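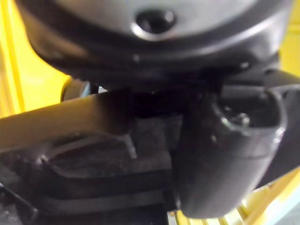 3.2 Demonstration by remote control

Demonstrations were recorded with the Clitik handset, which maps the operator's hand motion to the end effector at a fixed scale. A wrist camera supplied the only view available to the operator. Each episode began from a random start pose and ended when the operator released the trigger.

Figure 2. Wrist camera view during a rod episode. The beige rod appears pressed between parts of the gripper, above a black textured pad.

In the wrist view the gripper housing takes up much of the upper image, and the right end of the rod falls into shadow below it. We did not mask the housing during training. Operators were told to judge alignment from the visible part of the rod and to stop if they lost track of it.

The Dustari set holds 3,229 episodes, of which 65 were guided by hand with the arm in zero-torque mode. Hand-guided episodes were slower – the Clasivow controller limits joint speed in this mode – and were resampled to match the remote ones before training. We held out 80 episodes for testing, all of them remote.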